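Table kit, Borwood room
Posted by Tamara Anghel, 2021-03-25

Working surface and floor at the Borwood room. The table has a light wood-grain top; the sorting tray is a divided cardboard organizer with yellow outer sides. Sheet 16 of the room record. 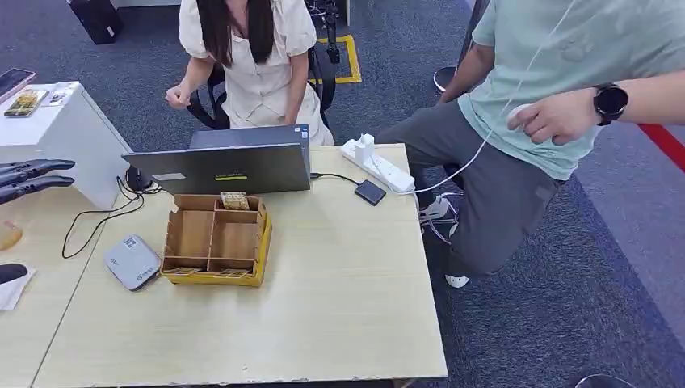 Laptop, divided tray and white power strip on the table.

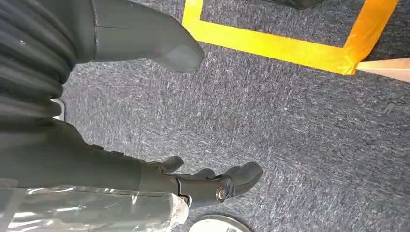
Gray carpet, floor level.

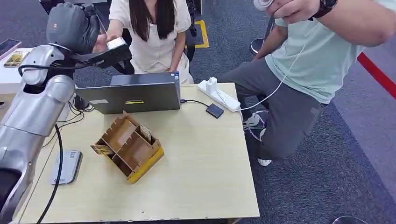
Same tray and laptop — a printed card or small package upright in a back compartment.

What size of card should a divided tray be cut for?
Measure the largest card in the set and add 6 mm to the width of each compartment. Cut the long partitions first, then slot the short ones.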